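In defence of a cluttered worktop

I've had enough of empty kitchens. You know the ones, in the magazines at the dentist's, all bare stone with a single lemon on it, and not a toaster in sight. Where do these people make toast? My friend Biljana had hers redone in July and now everything with a plug lives behind a door. It's very smart. It also took her three cupboards to find me a teabag.

I'm firmly of the other school. If I use a thing every day, it stays out. Toaster, chopping boards, cereal, whatever pan is between jobs – all of it out where I can grab it half asleep at seven in the morning. I paid 31 pounds for a storage tin once and put it away "for best", and I didn't see it again until we moved house. 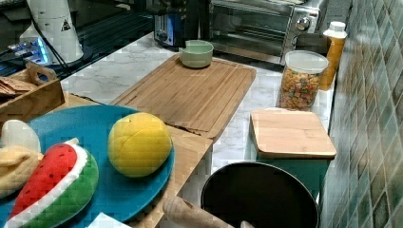
And then there are the toys. People get terribly stern about toys in the kitchen, as if a bit of pretend fruit were going to bring down property prices in Gromthorpe. But children want to be where the food is! Mine used to serve me felt fried eggs while I was cooking real ones, and I'd much sooner have that going on next to me than in a playroom down the hall.

Yes, there's more to wipe round, and I do lose the odd spoon. Radka next door reckons I could free up half the counter in an afternoon, and I expect she's right. I'd only fill it again by teatime, probably with the bread, which has never had a proper home anyway.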